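4.2 The desk that gets wiped
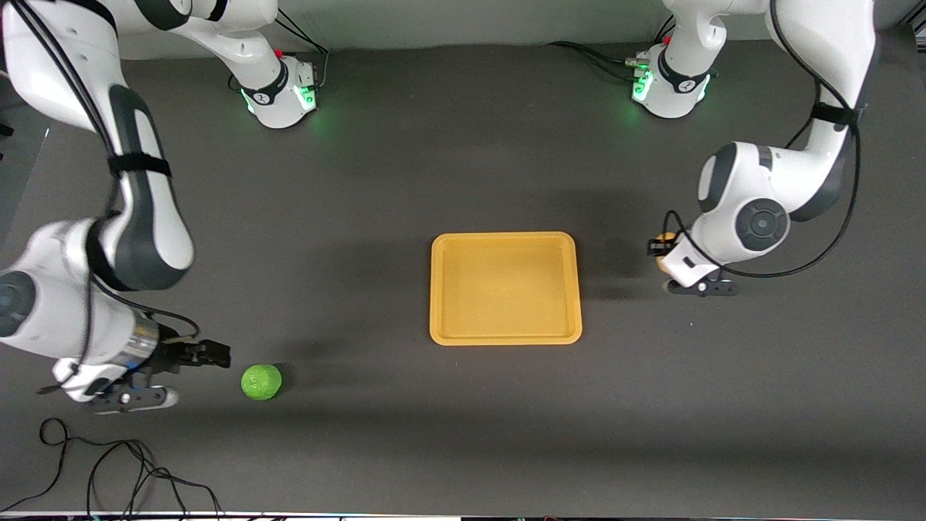

Figure 8. A flat dark grey tabletop of the type discussed in this section, with cables running up towards its back edge.

Our respondents were asked to keep a diary of every surface in their working day that they cleaned, meant to clean, or told someone else they had cleaned. The third group of entries turned out longer than we had planned for, and the coding scheme had to be widened to take it in. In total the diaries gave us 415 entries we could use, after removing those that dealt mainly with colleagues.

Dark grey tops (Figure 8) take up far more of the diaries than their share of the furniture would suggest. The Lykkegaard office had replaced its pale desks with dark ones in the belief that dark desks hide dirt. They do hide ink. Dust, crumbs and the print of a forearm they put on display, and people at Lykkegaard wrote about their desks with a bitterness that the staff at Prinine, who still have the old pale ones, kept for the car park. One diarist described wiping her desk before lunch, after lunch, and once during a phone call about pensions "to have something to show for it".

Hutsuliak has argued in her earlier work that cleaning a shared surface is a way of claiming it. We find some support for this. At Fliser, where desks are booked by the morning, the person who wipes a desk first is widely held to own it until evening, whatever the booking sheet says. Naidoo, who did the interviews there, was twice asked to move from a chair on the grounds that the desk in front of it had been "done". She moved both times, and her notes on the matter run to 4 pages.

The cable end of the desk is a different country. Only 19 entries mention it at all, and most of those are promises. Respondents spoke of the back edge much as people speak of the loft: they knew it was there, they had plans for it, and they would prefer not to be asked. When we did ask, the usual answer was that cables were a matter for the technical staff. The technical staff took the view that dust was a matter for the cleaners. The cleaners had been told never to touch the cables. This arrangement has been stable for up to eight years at Prinine and all three parties described it as working well.

We had expected the choice of cleaning product to matter more. Dollov spray was supplied free at two of the sites and was praised in the interviews, though the diaries suggest that most wiping was done with a sleeve. Sleeve entries were coded as cleaning where the respondent called them cleaning, a decision on which the authors still differ. Section 4.3 turns to kitchens, where the same people behave a good deal worse.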